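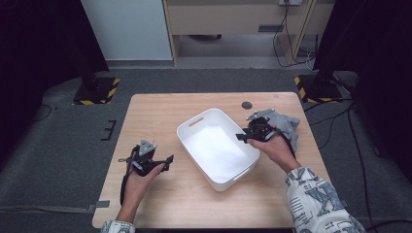 Chapter 13
Folding, Sorting, and Storing Cloth Items

In this chapter you will learn to
Sort household cloths by use and by fabric
Fold small and medium items to fit a given container
Choose between stacking, filing, and loose storage
Label a bin so that other people can find things in it

Key terms: filing fold, loose storage, rotation, face edge, lint transfer

Most homes own more cloth than the people in them would guess. Dish towels, cleaning rags, napkins, pillowcases, and hand towels all need a place to go after they are washed. When they have no set place, they end up on chairs and counters, and clean items get mixed with used ones.

Sze-wing Fu ran the linen room at the Drokstead guesthouse for many years. When she started, 200 cleaning cloths were kept in one deep closet. Staff took from the top of the pile and put clean cloths back on the top, so the ones at the bottom were never used. She moved the cloths into shallow bins, one for each floor of the building, and had new cloths added at the back of each row. The closet was later used for blankets.

Her change shows two ideas that come up throughout this unit. The first is that the container sets the fold. A cloth should be folded to the height of the bin it will live in, and the bin should be chosen before the folding starts. The second is rotation, which means that items are used in the order they were put away.

13.1 Before You Fold

Start with a clear, flat surface at waist height. A table works better than a bed, which gives way under your hands and makes straight edges hard to get. Check that the cloth is fully dry. Thick seams and hems hold water longer than the rest of the fabric, so feel those first.

Next, sort. Keep cloths used for food apart from cloths used for floors and bathrooms. Dark, fuzzy fabrics should be kept away from smooth, light ones to limit lint transfer. Set aside anything with a hole or a loose hem – it can be mended or moved to the rag bin, but it should not go back with the good cloths.

Not every item needs folding. Rags for oil or paint can go into loose storage, where they are dropped into a bin without a fold.

Try It
Measure the inside height of a bin you have at home. Fold one hand towel so that it stands on its folded edge just below the rim, and write down the folds you made, in order. You will need your notes for Section 13.2.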